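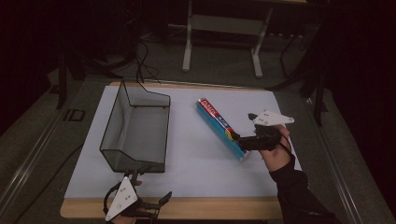

Ticket 591 - Storage bin, one end higher than the other
Status: Open, waiting on customer
Product: Trovholm clear storage bin, open top
Opened by: Beryl Haslam
Assigned to: Fiifi Nyarko

Message from Beryl Haslam, July 1, 2026

Hello there, and thank you in advance for reading all of this, as I do tend to go on. I bought two of your clear Trovholm bins for our hall kitchen, where we're finally sorting out the shelf under the servery. I've put the first one on the table over a big sheet of white paper so I can work out what should go in it before I commit to anything.

My trouble is the shape. One end stands up tall and then it steps down to a low end, and I can't for the life of me work out which way it's meant to face. With the tall end at the back it looks very handsome, but my long wrap and foil boxes stick out over the low end once they're in. The other way round I have to reach over the high side for everything, and I'm not a tall woman. Have I been sent the wrong bin, or am I missing a piece?

The second bin has a slight wobble as well, which may be my table.

Reply from Fiifi Nyarko

Hi Beryl, thanks so much for writing, and please don't worry about the length - it helps to have the whole story. You've got the right bin and there's no piece missing. The low end goes to the front of the shelf so you can see in and lift things out.

For long boxes, could you try laying one corner to corner along the bottom? If it still won't sit flat, stand it on its end against the tall side with the opening flap facing you. Could you also send me the inside length of the bin and the length of your longest box? A tape measure along the floor of the bin is best, as the top edge will give you a different number.

As for the wobble, pop the second bin on the kitchen floor or a bench and press each corner in turn. If it rocks there too, I'll gladly swap it.

Message from Beryl Haslam

Lovely, thank you. The inside length is 46 centimetres. I had to get Akihiko Hamada to hold the other end of the tape, and he read it twice. The big catering roll won't go in flat even on the diagonal, but the ordinary wrap fits with a bit to spare, so I'm much happier already! Standing the big one up works too, though it leans over if there's nothing beside it.

The second bin still rocks on the bench. It's the front left corner, if that's any use to you.

Reply from Fiifi Nyarko

It certainly is, thank you. I've put through a replacement for the second bin, and Amerley Addo in our parts team will be in touch about delivery. Keep the old one until the new one turns up. For the leaning roll, try a couple of shorter boxes packed in next to it, or a folded tea towel if you've nothing else handy.

Internal note: ask Amerley whether we have the taller Trovholm in stock before October, as the customer may want one for the catering roll. Leave the ticket open until she confirms the new bin sits flat.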